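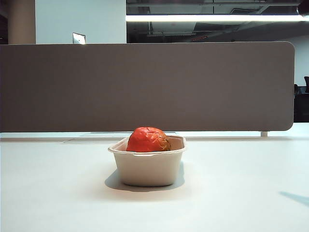

One round red thing, one tray, no further comment.

I have lived in England long enough to be told I've gone native, and in Prarnov long enough before that to know I haven't. The proof comes whenever someone asks how I am.

In England the answer is "not too bad". You can give it with a broken ankle. I once gave it with a temperature and a parking fine, and the woman at the dry cleaner's said "mustn't grumble" before I'd had a chance to. In Prarnov, if you ask a man how he is, you had better put your shopping down. You'll get his knees, his landlord, the price of coal and what his brother-in-law said at the funeral. My first winter here I answered an English colleague in full, by the kettle, for 11 minutes. She made her tea elsewhere after that.

Then there's the matter of leaving. An English guest slaps both knees, says "right", and stays another half hour in the hallway discussing the A-roads. At home we have no word for this stage of the evening. You stand up, you kiss whoever is nearest, and you're on the stairs.

I went back in June, and made the mistake of queuing. There's a bakery in Prarnov called Costache, eight people wide at the counter on a quiet morning, and I took up a position behind what I believed was the last of them.

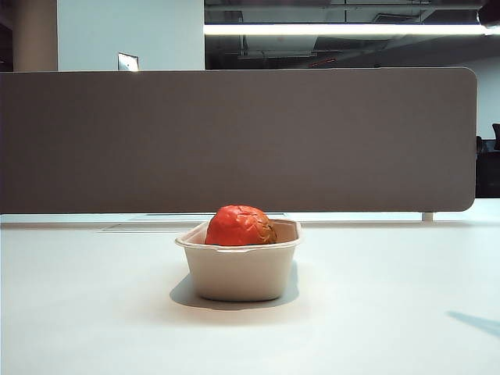
Sixteen customers were served after me, if "after" means anything in there. A grandmother finally took me by the sleeve and asked if I was ill. I said not too bad. She shouted my order over the top of everyone, in a voice I'd last heard at a football ground, and gave me a look I've been getting from relatives ever since.

The English, to be fair to them, do have a temper, but they keep it for correspondence. My neighbours on Ploson Terrace have been at war over a hedge for 25 years, and every shot fired has begun "Just a quick note". They wave to each other over it. When my own parents quarrelled with the people upstairs there were saucepans involved, and by supper we were all eating out of them together.

I'm writing this on 24th December with the heating on and a card from both sides of the hedge on the windowsill. The one from the left hopes I'm keeping well. I've been trying to work out a reply, and so far I've got as far as my knees.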